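Prasanna Haque had the sandwich bench running when I got to the Nakpan open day in November, and there was already a line at the door. She has been at the Storley workshop for three years and built most of the bench herself.

"People expect the arm to be the hard part," she said. "I spent far more time on the holders." The food stands on edge so that the gripper can close on it from both sides. Earlier versions laid it flat, and tomato was the worst. "It slid. We went through 27 layouts before this one."

Eckhard Hellwig handles the control side. He told me the team had logged 463 builds before the open day, and that he still watches each one. "Bread changes from one bag to the next," he said. "A bun is never the same width twice – you have to leave room for that."

I asked about the shredded vegetables. Hellwig said lettuce and cabbage share one container at the far end of the tray, and that picking up a fair portion is still hit or miss. Haque would like to weigh each pick. He would prefer to fix the fingers first.

Neither of them expects to see it in a kitchen soon. Haque wants to try softer rolls next, at the Sotmont site, where there is more bench space.

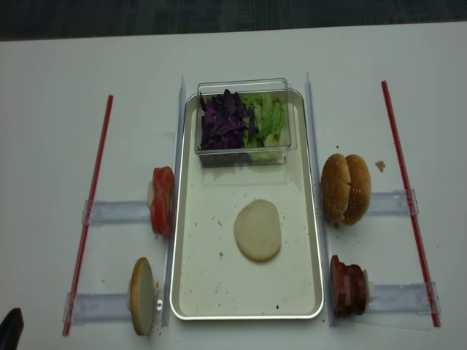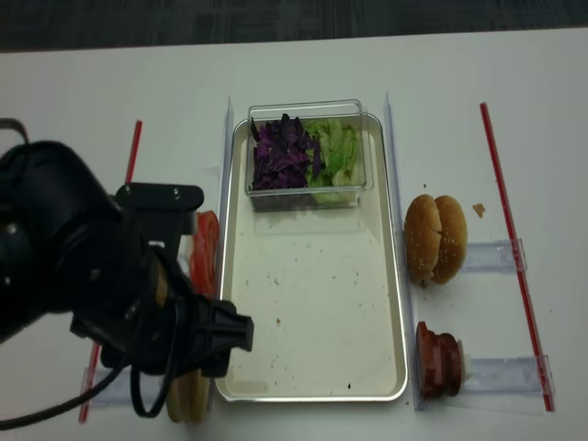

The sandwich bench at Nakpan, with the fillings on edge either side of the tray.

Contact Storley | Copyright Storley, all rights reserved | Back to top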